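# Visit notes: Vuvholm browser lab open day, 9/2/26

Vuvholm opened its test lab to outside admins for one afternoon. I went for the session on Kavus, their extension for managing saved tabs and session history across profiles.

Sinéad Noonan ran the first demo on a stock laptop. She opened 259 tabs in two windows, killed the browser process from the task manager, and restored the session from the Kavus side panel. Every tab came back, with pinned tabs in their original order. Scroll position was kept on static pages only. Form data is not stored, and there is no plan to store it.

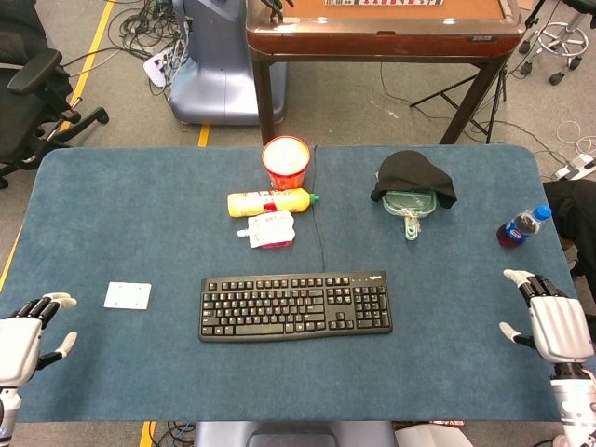 Storage was the next topic. Kavus writes a snapshot to a local database every 17 seconds while a window has focus. The default limit is 300 snapshots per profile, after which the oldest is overwritten. The limit can be changed under Settings > History > Retention. Sync is off by default and needs a separate passphrase.

Guilan Tang covered permissions. The extension asks for tabs and storage at install. Access in private windows has to be switched on by hand from the browser's extensions page, and snapshots taken there are deleted when the last private window closes.

I asked about import from Trota. It works for bookmarks and named sessions. Tab groups lose their colors.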